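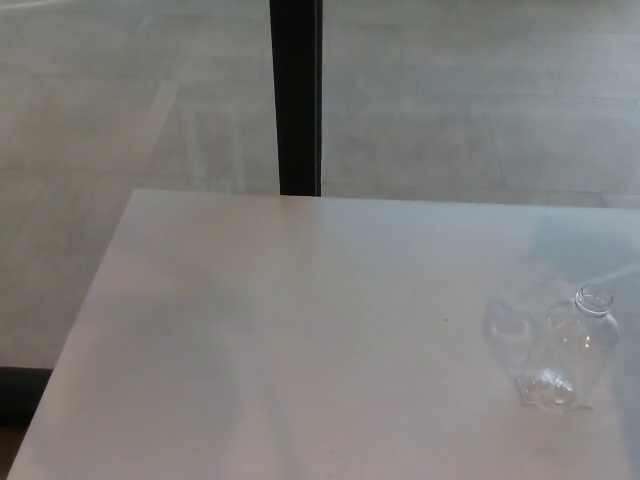
Hi all, I've finally had time to go through the clear plastic results properly, so sorry for the long one. Short version for those reading on the bus: the two-step depth method (the one I've been calling Jorkby in the notes) helps a lot on transparent bottles, but it doesn't help evenly, and the window bench is where it gets interesting. Think about what the head camera has to work with there - a capless clear bottle with a crinkled lower half, sitting on a pale table with a big bright pane of glass behind it. The outline of the thing is mostly highlights and thin grey lines. And just to the left of it there's that faint rounded shape, which I've stared at for longer than I'd like to admit and still couldn't tell you whether it's a second container or a reflection. If I can't label it, I'm not sure what I'm expecting the network to do with it!

Anyway, replying to the earlier question, which I'll quote so it's all in one place:

> Thanks for the update on Jorkby. Before we put any of this in the
> Mekonnen write-up I'd like to understand two things.
>
> First, when you say the segmentation "improves on deformed bottles",
> is that against raw depth or against the Gikach baseline? The November
> slides seem to use both and I got lost around the second table.
>
> Second, how are you treating frames where the annotators disagreed on
> the number of objects? If they were dropped, I think we need to say so
> up front, and if they were kept I'd like to know whose label won.
>
> Also, did anyone try just closing the blinds?

First question: against Gikach. The slides were a mess and that's my fault, I pasted in a table from an older run where I was still comparing with raw depth. Everything from here on is against Gikach, same weights, same split. I've pulled the old table out of the shared folder so it can't bite anyone else.

Second question is the better one. The full set is 2674 frames. Of those, 2138 have labels where both annotators agreed on how many objects were on the table, and those are the only ones I scored. The others are still in the folder, just not in any number I've reported so far. I agree that needs to be in the first paragraph of the write-up and not hiding in a footnote, particularly as the disagreements pile up on the window bench, so leaving them out flatters everybody's method, ours included.

On the agreed frames, Gikach finds a usable grasp region in 1576 and Jorkby finds one in 1726. "Usable" means what it meant last time: the predicted region overlaps the hand-drawn one enough to pass the threshold, nothing fancier. I haven't run the arm on these, so please don't anyone quote it as a pick rate. That's a separate job and I'd want a good few evenings of arvo light in it before I trusted it.

Where does the gain come from? As far as I can work out, nearly all of it is in the squashed bottles. My favourite theory is that the creases give the first step something to grab onto, because lots of little bright facets are easier to anchor than one long smooth shoulder. The smooth, undented ones barely move. I half expected the opposite when I started, so treat the theory with suspicion until I've done the ablation.

What still goes wrong:

Necks. The open end gets dropped from the mask quite often, so the predicted centre slides down towards the base. For a top grasp that's a nuisance, for a side grasp it mostly doesn't matter.

Doubles. Anything pale and rounded beside the real bottle tends to get merged into it, giving you one fat blob. Gikach tends to ignore the faint shape altogether, and on the frames where it's a reflection that's the right answer, so we lose a few there.

Window frame. Early on the second step would sometimes latch onto the black upright behind the table. Masking to the tabletop first has fixed it, at the cost of needing the table edge every time.

As for the blinds, yes, I tried it, and both methods pick up. But the Jirkden bench is going to be glazed on two sides and has no blinds, so I'd sooner sort it out in the bright conditions than get a lovely number we can't use.

What I'd like to do next is relabel the disputed frames with a third option, "can't tell", and score them separately. It'd be a boring couple of days for whoever's willing - I'll do half if someone puts a hand up for the other half. I'd also be keen to hear if anyone's got a polarising filter that fits the head camera, even a dodgy one held on with tape. I reckon it might kill some of the doubles, or it might kill the highlights we're relying on, and I'd like to know which before I order anything.

Config and score files are in the usual spot under jorkby/window. The readme is out of date, go by the comments in the config.

Cheers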